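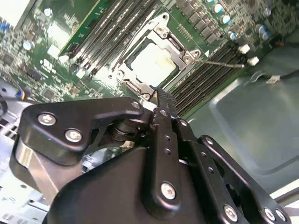 Nerka: smartphone chip launch claims, checked against retail phones

Maintained by Qianru Li and Killian Poulain. Last rebuilt in July.

What it is
Nerka pairs what chip makers promised at launch with what we measured on phones bought in ordinary stores. There are 1,087 rows. Each row is one claim, one phone, one test. The claims come from keynote slides, press kits and interviews with executives, who tend to be the loosest with numbers.

Why bother
"Up to 30 percent faster" is close to meaningless unless you know faster than what, for how long, and at what room temperature. In most launch material you don't get any of the three. We recorded the baseline where one was given and left the field blank where it wasn't. Please don't fill in the blanks by guessing.

Files
claims.csv — wording of each claim, source type, month
runs.csv — raw test results, one line per run
phones.csv — 26 phones, with firmware version at time of test

How runs were done
Each benchmark loops for 60 minutes with the screen on and the phone off the charger. Peak score and final score are both kept. If you quote only the peak, you are doing marketing's job for them.

Known problems
Modem claims are thin. Kalkidan Bogale tested them in one city on one carrier, and I wouldn't build an argument on that column.
Battery figures from before firmware was logged are flagged "old". Aurélien Besson wants them dropped. They are still in for now.
Two phones seem to recognize the benchmark by name. We reran those with a renamed build and kept both sets.
AI throughput claims are listed but not scored. No two vendors count operations the same way.

Not suitable for
Ranking brands. Buying advice. Predicting next year's chips.

Corrections
Open an issue with the row ID and a source. "The vendor says otherwise" is not a source.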